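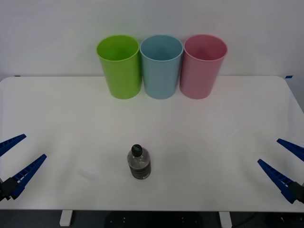 Fig. 4. Cups along the wall in green, blue, pink order, bottle towards the front.

4. Setting up the drinks table

This section covers the white table, the coloured cups and the bottle. Chairs and the coat rail are in section 3, and the lunch trolley is in section 6. If you are using the narrow table from the Bulent room, follow the same steps but leave out 4.6.

4.1 What you need

Ladefoged table, white top, rounded corners
Dosteck cup set, plastic, in green, light blue and pink
Plastic bottle with a screw cap, unopened
Soft cloth, well wrung out
Dry tea towel
Washing-up liquid
Wall pads, if they are not already fitted

The cups are stored upside down in the cupboard under the sink. Bottles are kept on the shelf above it. Please don't take bottles from the crate by the back door, as those are counted for the September open days.

4.2 Placing the table

1. Carry the table with one person at each end. Lift it clear of the floor.

2. Stand it with one long edge facing the wall. Choose a stretch of wall with no switches or notices on it.

3. Slide the table back gently until the pads meet the wall. The top should sit against the wall along its whole length. If there is a gap at one end, move that end and leave the other alone.

4. Press down on each corner in turn. If the table rocks, turn the foot under the high corner a little at a time and press again.

5. Check that people can walk past the front of the table with the door open.

Caution: Do not sit on the table or lean on the front edge. The top will take the cups and a few bottles without trouble but it is not made for a person's weight.

Note: The older Ladefoged tables have feet that turn the other way. If the corner goes up when you want it to go down, you have one of these.

4.3 Wiping the top

A white top shows every mark, and some only show from the side. Bend down and look across the surface with the light behind it before you decide it is clean.

1. Wipe the whole top from the wall edge towards you, using the soft cloth and a drop of washing-up liquid.

2. Rinse the cloth, wring it out and wipe again.

3. Dry with the tea towel. Don't leave it to dry by itself or you will get streaks.

4. Run the cloth along the front edge and round the corners. Sticky fingerprints collect on the underside of the edge, so do that too.

5. Leave the top for 5 minutes before putting anything on it.

For faint smudges that come back after drying, use a little white vinegar on a cloth. For ink, try washing-up liquid first, then ask at the desk for the cleaning block. Rub lightly - the block takes the shine off if you press.

Caution: No bleach, no scouring powder and no green scourers. The dull patch on the table in the Bulent room was made with a scourer and can't be put right.

4.4 Preparing the cups

Wash the cups before every session, including any that went back in the cupboard clean. Warm water is enough. The rims are rolled over at the lip and need a finger run round the outside, where drink can dry on.

1. Wash the inside, then the rim, then the outside.

2. Rinse under the tap until there are no bubbles left in the bottom.

3. Stand the cups upside down on the rack. When they have drained, dry them inside and out with the tea towel.

4. Hold each cup up to the window and look for scratches and splits. A split usually starts at the rim.

5. Throw away any split cup and write it in the book. Scratched cups can be used for paint water. Put a cross on the base in marker pen so that they don't come back to the drinks table.

The cups can go in the top rack of the dishwasher on the cool wash. They will warp on the hot one, and a warped cup won't stand flat.

If the cups have been stacked and stuck together, don't twist them. Stand the lower cup in warm water, pour some cold water into the upper one and wait. They come apart with a light pull.

4.5 Placing the cups

The cups go at the back, against the wall, open end up. From the front of the table the order is green on the left, light blue in the middle and pink on the right. Keep to this order in every room. Several of our regular visitors know their cup by where it stands, and it also lets whoever is clearing up see straight away which one is missing.

1. Pick up the cup by the lower half. Keep your fingers off the rim and out of the inside.

2. Stand the blue cup first. It goes against the wall, a little to the right of the middle of the table.

3. Stand the green cup to the left of the blue one, so that they touch or very nearly touch.

4. Stand the pink cup to the right of the blue one in the same way.

5. Step back and look at the row from the front. Then look along it from the green end. Any cup that has crept forward will show up from there when you may have missed it from the front.
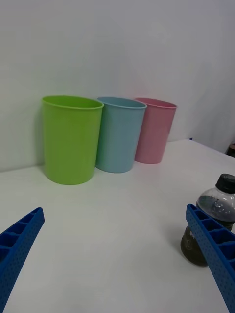 Straighten the row by pushing each cup back with one finger, low down near the base. Pushing near the rim tips the cup, as they are wider at the top than at the bottom.

The cups are light when empty. If the room has a fan or an open window near the table, close the window or move the table along the wall. Don't put anything in the cups to weigh them down.

Note: Some people prefer to set cups out upside down to keep the dust off. We used to do this and stopped, as visitors could not tell whether a cup had been used. If the table is going to stand for longer than 30 minutes before the session starts, lay a clean tea towel over the row and take it off when you open the door.

4.6 Placing the bottle

1. Wipe the bottle all over with the cloth, then dry it. Pay attention to the base. A bottle that has stood in something sticky will leave a ring on the white top.

2. Check that the cap is tight and that the seal has not been broken.

3. Stand the bottle upright on its base, well in front of the cups and near the middle of the table. It should not be right at the front edge. A hand's width in is about right for most people, and further in if small children are coming.

4. Leave the space between the bottle and the cups clear. This is where people pour.

Put out one bottle at a time. When it is finished, take it away before bringing the next. Two part-used bottles on the table always end with both going flat.

Caution: Dark drinks stain. If you are serving cola or cold tea, keep the dry cloth within reach and wipe up drips as they happen. A spill left overnight can be seen for weeks.

Caution: Do not shake fizzy drinks or carry them by the cap. If a bottle has been dropped, leave it to stand in the sink and use another.

4.7 Pouring

Most adults will help themselves. For children, and for anyone who asks, pour for them.

1. Bring the cup forward from the row to the clear space. Don't pour with the cup against the wall.

2. Open the bottle slowly.

3. Pour to two fingers below the rim. The cups are tall and people tend to overfill them.

4. Put the cap back on the bottle before handing over the cup.

Do not serve hot drinks in these cups. They go soft, and there is no handle. Tea and coffee are served from the hatch in china mugs (section 5).

4.8 During the session

Look in on the table from time to time. Used cups go to the sink, not back in the row. If you are short of clean cups, wash and dry a used one and return it to its own place in the order.

Leave the gap where a cup has been taken. Don't close the row up - the person clearing away uses the gap to see what is still out in the room.

4.9 Clearing away

1. Collect the cups. Tip any leftover drink down the sink.

2. Wash, drain and dry as in 4.4.

3. Screw the cap down on any part-used bottle, write the day on the label and put it in the fridge door. Finish it within 2 days or pour it away.

4. Rinse empty bottles, squash them and put the cap back on. They go in the recycling with the cap on.

5. Wipe the table as in 4.3.

6. Wipe the wall behind the cups. Splashes on a white wall are easy to miss until the sun comes round.

7. Leave the table in place if the room is in use the next morning. Otherwise carry it back to the store and stand it on its long edge with a blanket behind it.

4.10 If something is wrong

The cups wobble. Check the table first with the corner test in 4.2. If the table is steady, the cup has warped and should be replaced.

The cups smell of the cupboard. Wash them with a spoonful of bicarbonate of soda and leave them on the rack with the door open.

The row won't stay against the wall. The table is sloping towards you. Turn the front feet until it is level.

There is a coloured tint on the table in front of a cup. Move the cup. If the tint moves with it, it is only light coming off the plastic. If it stays, clean the top again.

The cap won't come off. Hold it in a dry tea towel. Don't use pliers.

A colour is missing from the set. Ask for a single replacement from Ellex, giving the colour. Do not make up the set from the picnic cups, which are a different height.

Replacement cups, wall pads and table feet are ordered by Marek Sýkora. Leave a note in the book with the room name and what is needed.

Section last revised Tuesday, June 10, 2025. Changes: order of cups made the same for all rooms; cleaning block moved to the desk.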